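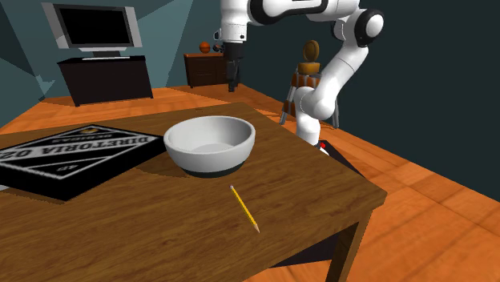
Who is responsible for a sorting and setting-out task once part of it has been assigned to a robot arm?

The employee assigned to the station remains responsible for the finished work, and the shift supervisor remains responsible for deciding whether the arm is in use on that shift. This was confirmed in the August staffing notice for Plernside and Vuvbridge. Comments on the notice may be posted in this thread.

Posted by: ritva_vuorinen (Workplace Relations)
Subject: Staffing notice, tabletop handling stations

Colleagues are invited to comment on the change to the tabletop handling stations. Under the notice, three positions at Plernside will be reclassified from handling operator to station operator. The duties of a station operator include rehearsing new item sets in simulation before they are released to the floor. No position is withdrawn under this notice. Comments will be collected and forwarded to the joint working group.

Posted by: b.ramalho

Thank you for opening the thread. I have worked at the Plernside handling stations for 11 years and wish to register a concern about the rehearsal duty. The notice treats it as a small addition. In the trial it took up the first 60 minutes of the shift, and the output target for the day was left where it was. If the duty is part of the job, the time for it should be written into the schedule.

I would also ask how the item sets are chosen. The simulated table at the top of this page has a bowl, a pencil and a flat black box on it. Our trays at Plernside are considerably more crowded than that, and a good part of an operator's skill lies in separating items that are touching.

Posted by: lenni.heiskanen (Process Engineering)

In reply to b.ramalho: the point about the schedule is accepted and I will support it in the working group.

On the item sets, I respectfully disagree. Simple layouts are used first so that a fault in the grip can be told apart from a fault in the layout. A pencil lying flat on wood and a deep bowl with a thick rim call for very different approaches, and an operator learns a good deal from comparing the two. Crowded sets are introduced at the second stage of the Kushwaha program.

Posted by: b.ramalho

The second stage has not been offered at Plernside. I would be grateful for a date.

Posted by: ayten_degirmenci

I am a station operator at Vuvbridge, where the second stage has been in place since before the notice. My experience has been mixed and I will try to report it fairly.

The physical side of the work has improved. I no longer finish a shift with a sore wrist, and I have been able to return to full hours. The work is also quieter and more solitary. Two people used to share a table and talk while they worked. One person now attends the station and speaks mainly to a screen. This was raised at our site meeting and recorded as a "comfort matter," a term I do not think does it justice.

I would further note that new employees at Vuvbridge are now trained in simulation before they handle any stock. They are quick with the controls. They are less certain when asked to judge by hand whether an item is too slippery or too heavy for its holder.

Posted by: vilho_hirvonen

I must disagree with the suggestion that the training is at fault. Employees at Osumbridge follow the same course and also spend a period of manual work beside an experienced colleague. The difference lies in how each site applies the course. I would recommend that the manual period be made compulsory at all sites.

Posted by: ayten_degirmenci

I have no objection to that recommendation. It would, however, require experienced colleagues to be released from their own stations, and at Vuvbridge such requests have been declined.

Posted by: b.ramalho

The same applies at Plernside. I would add the question of pay. A handling operator and a station operator are on the same grade, although the second is expected to do the work of the first whenever the arm is stopped.

Posted by: lenni.heiskanen (Process Engineering)

Grading is outside my area. I can confirm that the arm is to be stopped for any item set that has not completed 100 rehearsals, and that operators may request a stop at any time without giving a reason in advance.

Posted by: ritva_vuorinen (Workplace Relations)

The following have been forwarded to the working group: scheduled time for rehearsal, the second stage at Plernside, a compulsory manual period, release of experienced colleagues, and grading. Ms. Değirmenci's remarks on solitary work have been entered as a separate item under working conditions.

The thread remains open. Colleagues on the night shift who are unable to attend the site meeting may post here or write to this office.

Posted by: vilho_hirvonen

Please also record that Osumbridge asks to be included in the discussion of grading. Our operators were reclassified under the earlier notice and were not consulted.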